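5 July 2026

I've been writing about council meetings for years and somehow never set foot in the Huredano assembly building until its open day, so off I went! The doors opened at ten and I'd already missed the first tour (my own fault, I stopped for a bun).

Our guide was Siu-ming Lai, a clerk in the papers office, who walks very fast and talks even faster. She told us 1,569 written questions had been put to ministers since the last election, and that 170 were still waiting for a reply. A man at the back asked which department was slowest and she just smiled and moved us along to the library.

The chamber itself is smaller than it looks on the news. You can sit in the members' seats for 5 minutes each, and I picked the one belonging to the member for Taltau, who has been in a long row with the speaker over the cancelled sitting. Very comfy, bit squeaky.

Downstairs was busier, with stalls from the committees and a long queue for the mock vote on the Omard bypass.

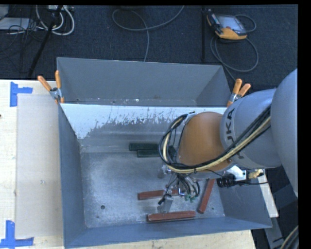
I voted against, mostly because the woman in front of me made such a good case about the bus route - and the motion fell, to a big cheer from the under-tens. Then tea, which was cheap, and a chat with two members from the Au side who were much friendlier than they are at question time.

By closing they'd had 2,987 visitors through the door. The public gallery is open on all sitting days, and you only need to bring some ID.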